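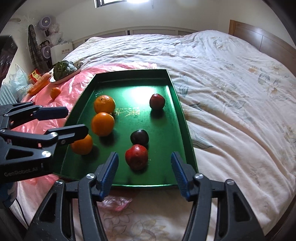 Oranges and plums in the green tray, with both grippers in position.

Mavstead Household Handling Project
Second progress report to the Ulloa Fund
Submitted 8/13/20

Work covered

This report covers the work done since the June report. In that period we finished the first round of the finger pad comparison, moved the pick-and-place trials out of the Sandcombe workshop and into a furnished bedroom, and started on the camera placement question that the Fund raised at the last review. The controller comparison is behind schedule. The reasons are given further down.

The question we are funded to answer has stayed the same. We want to know which combination of gripper, finger pad and camera position gives recordings of everyday handling that can be used to set up an arm, and how much of what we see with a hand-held gripper carries over when the same jaws are bolted to the Stirkach arm in the workshop.

Trials to date

We have logged 1305 picks with hand-held grippers. Of these, 407 were two-handed, meaning that both grippers were in use during the same trial. The rest were done with one gripper. All of the two-handed trials belong to this reporting period, as we only had one working unit before June.

The objects are ordinary food items: plums, oranges, mandarins, carrots, leafy greens and a few small boxes. We chose food for the reasons set out in the original proposal. It varies in size and firmness from one piece to the next, it bruises, and it is cheap to replace. Plums have been the most useful. A plum that has been squeezed too hard shows it by the next day, so we keep each batch overnight and check it before writing up the session.

Setting up on a bed was a change from the plan. In the workshop everything sat on a flat bench with a rubber mat, and the pick rates there were so high that the pads could hardly be told apart. Soft bedding gives way under the tray, the tray tilts when a jaw touches its rim, and round fruit rolls to the low side. The differences between pads showed up within the first session. We would like to keep the bedroom as the main site for the rest of the year and use the bench only for checking repairs.

Finger pads

We tested 7 pad types. Two were dropped early, one because the surface peeled and one because it was too thick for the jaws to close fully. The remaining five went through the same set of objects in the same order.

Textured pads did better than smooth ones on every round object. This was expected. What we did not expect was how little the pattern seemed to matter for carrots, where all five pads gave nearly the same result. A carrot gives the jaws a long line of contact and it is hard to miss. Our advice for the next round is to leave carrots out of the pad scoring and keep them only for the placing task, where their length makes it hard to set them down straight on a plate.

Leafy greens were a problem for all the pads. The jaws close on a few stems and leave the others behind. We recorded these as partial picks and have kept them out of the success rate, but the Fund should know that no pad we have tried handles a loose bunch well. A wider pad may help. Stirkach has offered to cut a sample set in a wider size and we have accepted.

Wear is acceptable so far. We clean the pads with a damp cloth between batches. Plum juice left to dry makes the surface tacky, and for one afternoon our results were better than they should have been for that reason. Those trials are marked in the log and were not used.

Gripper opening and approach

We also looked at how far the jaws should be open on approach. Operators were asked to use one of two habits: open fully and come straight down over the fruit, or open only a little wider than the fruit and come in at an angle. Coming straight down with the jaws fully open was more reliable when a piece of fruit stood alone. When oranges were touching each other, the wide jaws tended to push the neighbor away or land on top of it. The narrow approach worked better there but took longer.

For the arm this means we will probably need both. The Stirkach controller can store more than one approach, so this should not need new hardware.

Camera placement
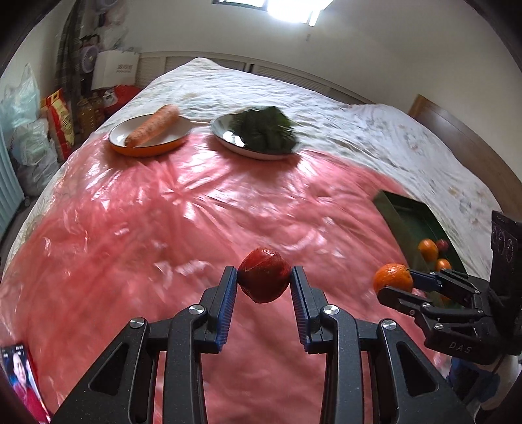
Camera height has turned out to matter more than lens choice in the two-handed work. A camera mounted low sees the pads well but loses the target as soon as the jaws close around it. A camera mounted higher keeps the target and its surroundings in view but gives less detail at the point of contact. With a red fruit in one gripper and a mandarin in the other, the view from the first unit takes in both sets of blue pads, the two-lens camera module above the second gripper, and also a good part of the room. The second gripper also hides part of the tray, with fruit still in it, and that is the main weakness of this arrangement. If the next piece to be picked is in the hidden part, the recording does not show where it is until the second gripper moves off.

We have tried two ways around this. The first was to ask the operator to hold the second gripper farther out to the side after each pick. This works but it is tiring, and operators forget after a while. The second was to combine the recordings from both units so that one fills in what the other misses. This looks more promising. It depends on the two units keeping the same time, and we lost part of a day's recordings when they drifted apart. A shared start signal has now been added and the drift has not come back.

Bright windows and shiny surfaces are the other difficulty. Glossy trays and satin fabric throw back a strong reflection, and the exposure changes when the gripper turns toward a window. Fixed exposure solved this for the tray but left the darker corners of the room too dim to use. We plan to repeat a small set of trials with the curtains drawn and the same fruit, so that lighting is the only thing that changes. We are not asking for new cameras at this stage.

Controller comparison

This part of the work is late. The plan was to have the Stirkach controller and our older Sandcombe unit running the same jaws by now. The Sandcombe unit runs. The Stirkach controller arrived with the wrong connector for our jaw motor, and the replacement cable took longer to reach us than we had allowed for. It is now fitted and the jaws open and close on command. No scored trials have been done with it.

What we can say from bench checks is limited. The older unit closes at one speed and stops when it meets resistance, which bruises ripe plums. The Stirkach controller lets us set a slower close for the last part of the travel. Whether this gives fewer bruised plums is the first thing we will test.

Spending

Spending is within the approved budget for the period. The pads and mounts came in under the estimate. Fruit cost slightly more than planned on account of the move to two-handed trials, which use up more pieces in a session. The saving on mounts covers the difference. We ask permission to carry the unspent part of the travel line over to the next period, when the controller work will need visits to Stirkach.

Next period

We plan another 300 two-handed picks, using the two best pads from the first round and the wider Stirkach sample if it arrives in time. Each session will be recorded from both units with the shared start signal. The lighting trials will be done first, as they need the least preparation.

The controller trials will follow with plums and mandarins only. If the cable fault returns, we will run the approach tests on the older unit and report the controller results separately.

Two items need a decision from the Fund: the travel carry-over, and whether partial picks of leafy greens should be scored or left out as they are now. We have kept the recordings of these picks, so they can be scored later without repeating the work. The full trial log and the pad wear sheets are held at Sandcombe and can be sent on request.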